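Können Roboterarme inzwischen Hausarbeit, oder ist das immer noch Zukunftsmusik?

Gestellt im Bereich Haushalt & Technik, 5. August 2019

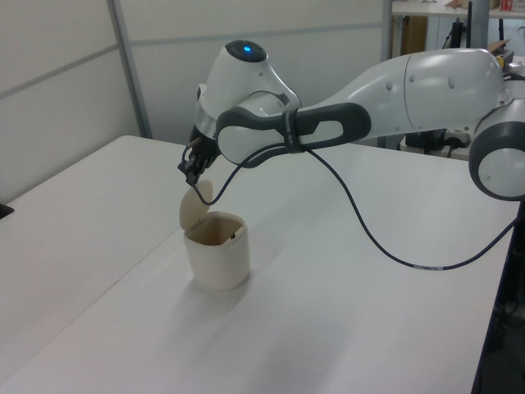 Dosen auf, Dosen zu: Wer hat Erfahrung?

Hallo zusammen, ich frage mal ganz naiv in die Runde. Meine Mutter hat Rheuma in beiden Händen und kommt mit allem, was einen Deckel hat, immer schlechter klar. Schraubgläser sowieso, aber mittlerweile auch die Klappdosen, in denen sie Tee und ihre Kekse aufhebt. Jetzt sehe ich ständig Sachen über Roboterarme, die angeblich im Haushalt helfen, und auf dem Bild oben hält so ein Greifer ja mit zwei Fingern den Deckel von einem runden Döschen am Rand, und der Deckel steht fast senkrecht. Genau so was bräuchten wir!

Meine Frage also: Kann man so etwas heute schon sinnvoll zu Hause hinstellen? Oder kann das Ding dann genau eine Dose, und bei der nächsten ist Schluss? Ich habe von Technik wenig Ahnung, kann aber eine Bohrmaschine halten und einen Router einrichten. Budget wäre da, wenn es wirklich hilft, aber ich will meiner Mutter kein Spielzeug in die Küche stellen, das nach einer Woche verstaubt.

Danke schon mal, auch für ehrliche Enttäuschungen :-)
teedose_nord

Werkbankkatze
Ich arbeite bei einem kleinen Zulieferer in Aralberg, wir haben seit letztem Juni einen Arm an der Verpackungsstation stehen. Der macht bei uns 400 Schachteln pro Schicht zu, und das macht er prima, da will ich nichts sagen. Aber: Die Schachteln kommen immer an derselben Stelle an, immer gleich gedreht, und es ist immer dieselbe Schachtel. Als wir im Einkauf mal auf eine andere Pappe gewechselt haben (minimal weicher, von Hand merkst du das kaum), hat er sie uns reihenweise eingedrückt. Zwei Tage Gefummel, bis die Greifkraft wieder gepasst hat.

Deine Klappdose mit Scharnier hinten finde ich als Aufgabe übrigens gar nicht ohne. Der Deckel läuft auf einem Bogen, das heißt, der Greifer muss diesen Bogen mitfahren. Fährt er stattdessen stur nach oben, hebt er dir die ganze Dose vom Tisch oder rutscht ab. Wir machen das mit der linken Hand, die hält unten fest, ohne dass man drüber nachdenkt. Ein einzelner Arm hat diese linke Hand halt nicht. Da musst du die Dose irgendwie fixieren, Antirutschmatte reicht manchmal, manchmal auch nicht.

Und dann der Platz. So ein Arm braucht einen freien Tisch, auf dem sonst wenig herumsteht, und irgendwo müssen die Kabel hin. Stell dir das mal neben Toaster und Brotkasten vor. Dazu kommt das Thema Sicherheit: Bei uns gibt es eine Unterweisung und einen Notaus, und trotzdem greift während der Bewegung keiner rein. Mit einer älteren Dame, die schnell noch ihre Tasse wegnehmen will, wäre mir da echt mulmig.

Mein Stand für zu Hause: Saugen ja, Rasenmähen ja, Deckel nein. Frag in ein paar Jahren noch mal.

krümelmonster34
Kauf ihr doch einfach einen elektrischen Dosenöffner, fertig. Hat meine Oma auch.

Frau_Holunder
Der Dosenöffner hilft bei Klappdosen leider nichts, der ist für Konserven. Ich bin Ergotherapeutin und gehe das mal von der anderen Seite an, die Technik hat Werkbankkatze ja schon super erklärt.

Ich war im Frühjahr auf einer Vorführung in Vusten, da lief ein Projekt namens Urkerari, Assistenzarm am Küchentisch. Ich fand das total spannend! Der Arm sollte eine Dose öffnen, einen Teebeutel rausnehmen und die Dose wieder schließen. Beim Öffnen hat er es in 11 Versuchen ziemlich oft geschafft, am Teebeutel ist er dann fast immer gescheitert, weil der Beutel eben jedes Mal anders liegt und sich verknautscht. Und eine ganze Tasse Tee hätte so lange gedauert, dass meine Patienten längst aufgestanden wären und es doch selbst gemacht hätten. Die Leute dort haben auch offen gesagt, dass das Forschung ist und man es nicht kaufen kann.

Was ich bei Rheuma stattdessen mache, und das kostet fast nichts:

Auf Klappdeckel vorne eine dicke Lasche kleben, zum Beispiel einen Streifen Gurtband mit Schlaufe. Dann zieht deine Mutter mit dem ganzen Finger oder sogar mit dem Handgelenk und muss nicht mehr mit den Fingerspitzen hebeln.
Die Dose auf eine Silikonmatte stellen, dann braucht sie die zweite Hand kaum.
Schraubgläser: Es gibt Öffner, die man unter den Hängeschrank schraubt, ich habe daheim einen von Furnival und bin zufrieden. Das mit der Bohrmaschine kriegst du ja hin!
Für den Tee tut es auch eine offene Schale mit lose aufgelegtem Holzdeckel, wenn der Tee schnell weggeht.

Lass dir vom Arzt außerdem ein Rezept für Ergotherapie geben, da kann man solche Sachen vorher ausprobieren. Die richtige Schlaufengröße ist bei jedem anders, bei manchen sitzt der Schmerz ja eher im Daumensattelgelenk, und dann ist Ziehen mit dem Daumen genau das Falsche.

teedose_nord
Danke euch! Gurtband habe ich noch vom alten Rucksack, das probiere ich am Wochenende an der Keksdose aus. Klebst du das mit Heißkleber, Frau_Holunder, oder hält das auf Blech nicht?

Frau_Holunder
Auf Blech lieber Zweikomponentenkleber und vorher gut entfetten. Heißkleber springt da irgendwann ab.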